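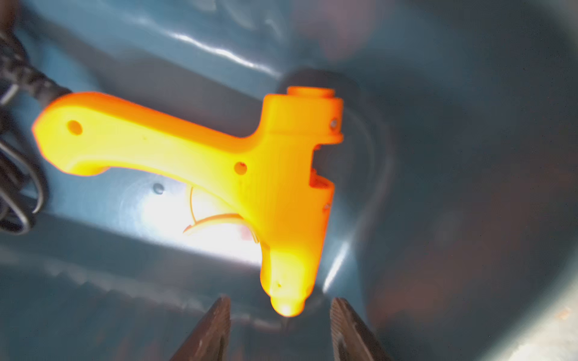
Wrist view, fingers open on both sides of the orange glue gun's nozzle.

1/28/20
Opened by Maricruz Orozco

Ticket: pick fails on glue guns, Cuevas project, two-arm cell

Summary
Tool-sorting routine stops at the close command when the target is a glue gun. Vaver returns "no object in grip" and the arm goes back to hover. Fault seen in 3 of 28 picks on other tools, and in most picks on the orange gun. Same result after restarting the controller.

What was checked
Finger travel: full range, no binding. Grip force set to 40 percent for all runs. Wrist image in the tray is bad. Plastic on the orange gun blows out near the nozzle, and there is a large white glare patch on the blue behind the trigger. The segmentation mask drops the trigger and half the nozzle, so the grasp point lands too low.
Against the gray floor the body outline is clean and the metal tip is visible. There is still some reflection by the left finger. The mask held in this position.

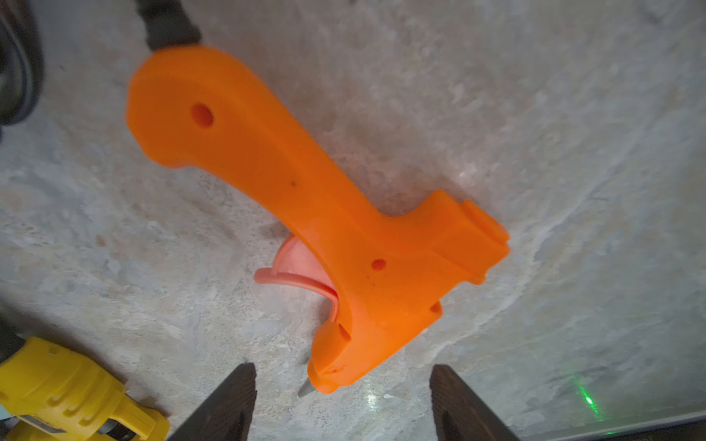

Reply from Mhairi Hepburn
Don't raise the grip force yet. Lock exposure on both wrist cameras and move the grasp point from the nozzle up to the thick part of the body. Then run something with a simple shape so we know the close command itself is good. The stand with the round base will do.

Control run
Gripped the stand by its rod, 30 cycles, zero faults. Close command and finger sensors ruled out. The other gun cords were left coiled where they were.

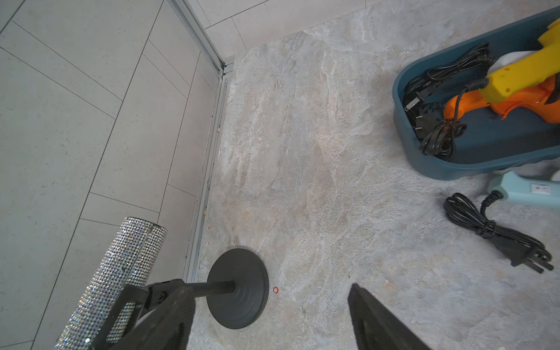
Left finger closed on the rod of the disc base. Silver rhinestone cylinder behind it.

Retest in tray
Exposure locked, grasp point moved. Cord coil in the left side of the tray is now the main risk, as the mask sometimes joins it to the gun handle. Mint-blue and yellow guns stay on the floor in front of the tray for the next runs. 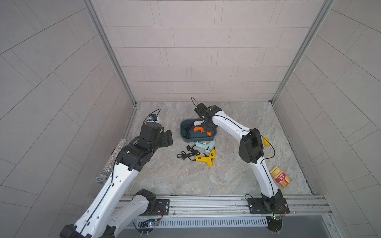 Open items
Add a cord class to the Vaver labels (Maricruz).
Check glare with the overhead light dimmed.
Grasp point offset is hard-coded, move it to the config file.
Status: open, priority lowered to normal.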